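Re: Dishwasher smells sour again two days after cleaning

Last updated: 2024-09-10

marlo_kitchen
I have a Fornine dishwasher, 6 years old. I ran it empty on hot with a cup of white vinegar and the smell went away. Two days later it was back. Filter looks clean to me. What am I missing?

tinbucket53
Pull the filter out all the way and look at the well under it. Mine looked clean from the top too. There was a ring of grease under the rim, and I got it off with an old toothbrush and dish soap.

plainjane_r
I would stop using vinegar. It can be hard on the rubber seals if you do it a lot. I switched to Ollitz tablets in April, one a month, and have not had the smell since.

tinbucket53
Vinegar once in a while is fine. I have done it for years on the same door seal. The tablets are mostly perfume.

plainjane_r
The unscented ones have no perfume. I don't like perfume either, that's why I buy them.

marlo_kitchen
OK, I checked the well. There was some gunk and I cleaned it. It still smells a little when I first open the door. Not as bad.

hillside_ollie
Check the drain hose. It should loop up high under the counter before it goes down to the drain. If it lies flat on the cabinet floor, dirty sink water can run back into the machine. I had this in our old place in Bruscombe and cleaned everything twice before I looked at the hose.

marlo_kitchen
Hose is lying flat. I will tie it up tonight. Is it worth calling Dogbe about it? They installed it.

hillside_ollie
No, a strap and a screw will do it. Just make sure there is no kink.

plainjane_r
Also leave the door open a crack between loads. A closed wet tub will smell no matter what you put in it.

quietporch
I gave up on mine and wash by hand now. A new pump was more than I wanted to pay and there are only two of us. The sour smell went with it. What I do watch is the drying rack, because water can sit in the grooves of the plastic tray under the wire part and go stale if you forget about it. I stand the plates up on one side, and when they are dry I take the tray out and wash it with soap like any other dish.

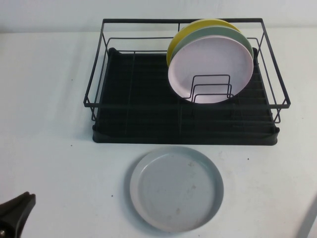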